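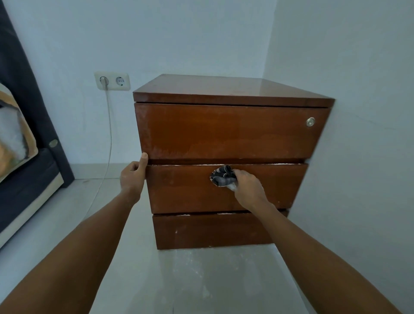

Muthoni Bakilana thinks I should strip the whole thing and start over. She wrote after my last post that a wood drawer with no wax on its runners will always fight you, and that scuffs like mine only get worse once you notice them. She may be right about the wax. I'm not stripping anything this winter.

2019-01-08

The little three-drawer cabinet came home with me from the Drollgate flea market in May. I paid 32 dollars for it, and it has stood in the corner of the back room ever since, holding tax papers on top, cables in the middle, and whatever didn't fit anywhere else at the bottom. It's a reddish brown and still has a good shine on top except near the front edge, where it's worn. The drawer fronts are in worse shape. There are white scuffs on the top one and chips on the bottom one.

The middle drawer is my real complaint. It has no handle, so you have to take hold of the front by its sides and work it out a bit at a time. It also doesn't like to sit flush with the other two. I took it out over the holidays and sanded the bottom edges with 220 grit, which took almost 42 minutes including the time I spent looking for the sandpaper. It slides better now on the left. On the right it still drags.

The top drawer has a lock and I have no key. The seller said he'd look for it. I asked at the Espinoza hardware store and they offered to order a replacement lock, but I don't need to lock up tax papers.

Next up is a candle stub on the runners, per Muthoni, and then a damp cloth over all the fronts. I want to see how much of the white comes off before I buy touch-up stain. If the drawer still drags after that I'll sand the right side again.

The cables are in a shoebox for now.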